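Buying the Second Gripper First

How Skirkwood rewrote its equipment plan around the parts that wear out

The budget for the new handling program at Skirkwood was approved in January, and the first draft of it contained a single large figure. The figure covered a robot arm, a mounting table and a controller. Grippers appeared further down the sheet under accessories, alongside cable ties and a label printer.

Catriona Laing, who manages capital purchasing for the organization, returned the draft within a week. Her note asked what the arm would be holding, how it would learn to hold it, and what would be spent in the months before the arm was delivered. The program team had answers to the first question only.

The revised plan, completed over the spring, reversed the order of purchase. Hand-held grippers, which a person carries and operates while a camera records the work, were moved to the front of the schedule. The arm was moved to the second year. The total did not change a great deal, but the timing of nearly every payment did.

A case for small items

The reasoning behind the change was largely financial. An arm begins to lose value on the day it is installed, and under the original schedule it would have stood waiting for recorded examples of the tasks it was meant to perform. Hand-held units cost far less, can be put to use on an ordinary table, and need no safety enclosure. If a unit is dropped, the loss is a fingertip or a bracket, and both can be ordered separately.

Lewis MacLeish, who leads the handling program, had asked for two units. The plan provides for four. Two are in daily use, one is kept assembled as a spare, and one is set aside for trials of new finger designs. "I had costed the tool and left out the days when the tool would be on the bench being repaired," he said. "Those days turned out to be the expensive ones."

Everyday packaged goods make up most of the work. Drinks bottles, cartons, tubes and cups are inexpensive to buy and awkward to handle, and they vary a good deal in stiffness and surface. A clear plastic bottle held between two narrow black fingertips, with ribbed magenta-purple pads to either side, gives some idea of the scale on which the program operates.

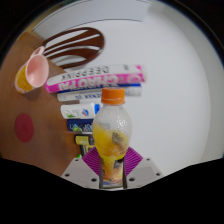 What the quotations left out

Three suppliers were invited to quote, and Longo and Dulter reached the final stage. Their unit prices were close. The differences lay in the pages that followed the price.

Dulter offered a lower figure for the gripper itself but sold fingertips only in sets, with a delivery time of ten weeks. Longo charged more at the outset and agreed to hold replacement parts for five years at a fixed price. Ms. Laing's department scored the two offers over the full period of use and recommended Longo. The decision was not unanimous - the program team had preferred the Dulter handle, which several operators found lighter on the wrist.

Software was treated as a separate purchase. Tera, the package chosen for storing and reviewing recordings, is licensed by the year, and the storage attached to it grew faster than anyone had planned. By the end of the summer it had become the second largest line in the running budget, after staff time. The plan now includes a review of storage every quarter, with authority to delete recordings that have failed a quality check.

Consumables also received a line of their own. Groceries and household goods are bought from local stores, used until the packaging is no longer sound, and replaced. The sums are small, but under the earlier arrangement they had been claimed as personal expenses, and no record existed of what the program was spending on them.

Planning for the arm

The arm has not been canceled. A sum has been reserved for it in the second year, and the specification will be written from the recordings now being made. The team expects to learn which loads, reaches and opening widths the work requires before committing to a model. Mr. MacLeish believes that a smaller arm than the one first proposed may prove sufficient, although he has declined to put a figure on the saving.

There are risks in the approach. Prices may rise, and a finger design that suits a person's hand may need changes before it can be mounted on a machine. Ms. Laing has asked that the fixing pattern be settled with Longo before the next order is placed, and has kept a reserve for adapters in case it is not.

Departments preparing similar requests have been advised to submit spare parts, software and consumables on the same form as the main item. Requests that omit them will be returned.

Related items

Leasing or buying: a guide for small workshops
How to read a service contract
Storage costs and the recording habit
Spare parts: what to hold and what to order

Contact the editors | Copyright Skirkwood, all rights reserved | Back to top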